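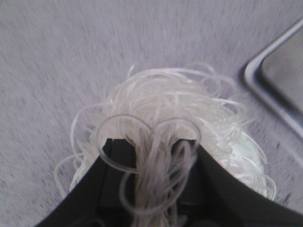

The first thing Apolline Poulain wanted to talk about was gloves. I'd come to Grandale with a page of questions about robot safety standards, and I got as far as hello before she was telling me about the blue nitrile ones, and why you can't let people touch the gripper fingers with the same pair they used on the trash lid.

"People hear robot and they think clean," she said. "It's a hand! Treat it like a hand."

Apolline wrote the house rules for the food handling bench at Codar, and they've been passed around a lot since April, which is how they got to me. The current version runs to 11 rules on one side of a sheet. The one before it was 226 pages (I saw the binder, it's holding a door open) and she's not sentimental about it.

"I wrote most of that binder myself, so I'm allowed to say it. You'd find a perfectly good rule on page 140 and the person who needed it had never gotten past the glossary."

So what made the cut? Rule one is that each set of fingers belongs to one kind of job. Fingers that have touched food don't go back to handling boxes, and they get washed, dried and looked over between batches. She's very big on the looking over. Starchy stuff like noodles gets into the seam behind a pad and dries there, and then it's a hygiene problem and a grip problem at the same time.

I asked whether noodles were a special headache in general. She laughed for quite a while.

"Everybody wants to write a rule that says pick up one portion. Fine, what's a portion? It's a tangle. You lift some and the rest decides whether it's coming along." Her answer is rule four: the scale has the last word. A portion is whatever the sheet says in grams, and if the weight is off, it goes back and gets done again. No judging by eye, and that goes for the operators too — she was firm on that.

The scale has its own rule, number five. Zero it with the empty dish on, before every batch, and don't move it once the batch has started. At Binitz, where she worked before, they once had to throw out the records for 770 portions after somebody slid the scale over to wipe under it and set it down on a crumb.

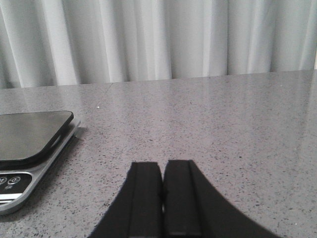 "You want the bench boring," she told me. "Only what the job needs. If I walk by and there's a coffee cup, we stop, I don't care whose cup it is." Daylight gets managed too. A shiny counter throws glare back at a camera, so rule seven has people checking the view at the start of each shift and again after lunch, when the light has moved.

Then we got to the part I'd really come for, which was people's hands. I figured she'd have some clever sensor to tell me about. Rule nine just says you don't reach in while the arm is live, ever, even for one noodle. You pause it, you say "paused" out loud, and you wait for the other person to say it back.

"They felt silly for the first week," she said. "I felt silly! Now I catch myself saying it at home when I turn off the stove."

Not everyone's convinced. A reviewer from Courtois told her that a single page couldn't possibly cover the risks, and she half agrees with him. The risk assessment is still its own document, and it's long, and she thinks it should be. The page is for whoever is standing at the bench at 9 in the morning with wet hands and a batch to get through.

I asked what she'd change next. Rule six, she said right away, the one on dropped food. Right now it says anything that lands on the counter is waste, and the operators keep asking about strands that hang over the side of a dish and only brush the surface. She's been going back and forth on it for weeks.

"I think it's waste," she said. "I'm going to write that it's waste. They're going to hate it."

She let me take a copy of the sheet home. It's laminated, naturally, and there's a blank space under rule 11 that she asked me not to get ideas about.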